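Ticket 2472
Site: Flilumdale teaching lab
Product: Grorkero label printer, driver pack for the Kamata stock system
Priority: normal
Status: closed

Opened, 8:40 a.m.
Labels from the Grorkero come out with the barcode shifted to the right. The last two digits are missing on every label. Text lines above the barcode print fine. It started after the September update to Kamata. We are on the 40 mm roll, same as always. Power cycling did not help. Printing from the other PC gives the same result.

Support reply, 9:15 a.m.
Please print a self-test page from the printer itself (hold the feed button until the light blinks twice). If the self-test is centered, the print head and roll guides are fine and the fault is in the template or driver. Also send the template name shown at the bottom of the Kamata print window.

Site reply, 10:05 a.m.
Self-test is centered. Template name is INA-SHELF-2. We were on INA-SHELF-1 before the update and did not change it ourselves. Ina is our name for the storage location list, so the prefix is right, but I don't know where the 2 comes from.

Support reply, 10:30 a.m.
The update copied the old template and set the page width to the default. Open Template Settings and check the width and left margin. Please also tell us which locations you label, as the length of the location code affects the barcode.

Site reply, 11:20 a.m.
Width was set to 58. Changed it to 40 and saved. The barcode is now complete on short codes but still runs off on long ones. The codes cover the benches and the storage under them.
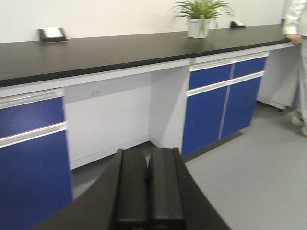
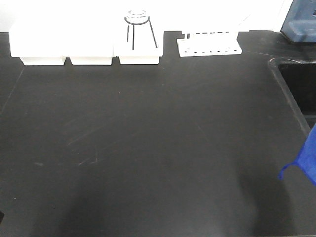
Location codes in Ina are built from room, bench, level and position, and the longest ones have 28 characters. Level is written out in full, which adds to the length – UNDERBENCH for a cabinet like the blue ones, BENCHTOP for a spot like the one where the test-tube rack stands. The short codes that print correctly are all for whole rooms. Before the update the long ones printed correctly too.

Support reply, 1:10 p.m.
Thanks, the code length explains it. The old template used the narrow bar setting and the copy went back to normal bars. In Template Settings, open Barcode, set bar width to Narrow, and leave the height alone. Print one long code and scan it before you run a batch.

Site reply, 1:45 p.m.
Done. Long code prints complete and scans on the first try with the handheld. Ran a batch of mixed codes, no missing digits. One question – we have a queue of up to 1000 labels still waiting from this morning. Will those use the new settings?

Support reply, 2:00 p.m.
No. Queued jobs keep the settings they were sent with. Clear the queue in Kamata and send them again.

Site reply, 2:50 p.m.
Queue cleared and resent. First roll is fine. OK to close.

Closed by support, 3:05 p.m.
Cause: template width and bar width reset during update. Template renamed back to INA-SHELF-1 at the site's request.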